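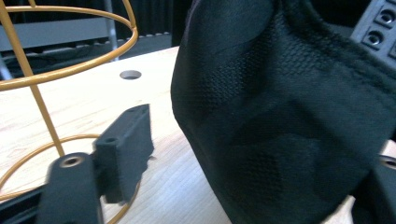 Rudard Outfitting — Caps & Headwear Dept.

Plomevix Everyday Cap, black

Item 624. In stock, ships from Drollham. Also stocked in navy and sand (item 728), same cut, same price.

Soft crown cap for everyday wear. No stiff panel in the front so it folds flat-ish and goes in a coat pocket. Comes back fine after a night in a bag. We've sold the Plomevix caps since May and they are the ones staff keep buying for themselves.

Fit
One size, adjusts at the back with a strap. Runs a touch deep. If you normally find caps sit too high on your head, this is the one to try. If you have a small head get the Soylu Short Crown instead, it's listed further down. Kids sizes — not in this style, sorry, we asked.

Fabric
Outer is a cotton blend, medium weight. Lined. The lining is the good part, no scratchy seam across the forehead. Not waterproof. Will take a light drizzle and thats it.

Washing
Hand wash, cool water, drop of dish soap. Rinse twice. Reshape while damp and let it dry over a bowl or a hat form. No dryer. No bleach. The black will give off a little color the first wash so do it alone. Sweat marks: baking soda paste, leave 30 minutes, rinse.
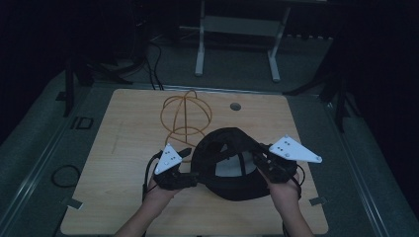 Please don't iron the crown. Steam from a kettle is enough if the thing has been sat on, hold it well back and work it round with your fingers.

Storage
Hook or shelf, either is ok. Don't stack more than a few, the bottom one goes flat and takes a day to come back. Off season — paper bag, cedar chip, done.

Team and club orders
Minimum 24 per color. Embroidery on the front or over the strap, one position included, second position extra. Flat stitch only on this cap. Raised stitch pulls the fabric because there is no backing panel. Send artwork as a vector file if you have one. A clean scan is OK too but adds a few days. Orders over 300 get quoted separately, use the form and put "bulk" in the subject so it goes to the right inbox.

Samples: one blank per club, we bill it and take it off the order.

Returns
Unworn with tags, send it back and pick a refund or a swap. Embroidered caps can't be returned unless we spelled something wrong (it has happend, we redo those at our cost). Original shipping isn't refunded.

Often bought with
Soylu Short Crown, black or gray
Soylu Knit Beanie, one size
Rudard hat brush, soft bristle
Cedar chips, small bag

Stock note, November 18, 2025: navy is low, sand is fine, black just came in. The old style with the metal buckle is discontinued and we have none left, please stop ordering it by the old number — the system still lets you and then we have to cancel. Replacement straps for the buckle style can still be had from the Drollham counter, ask at pickup or add a note at checkout.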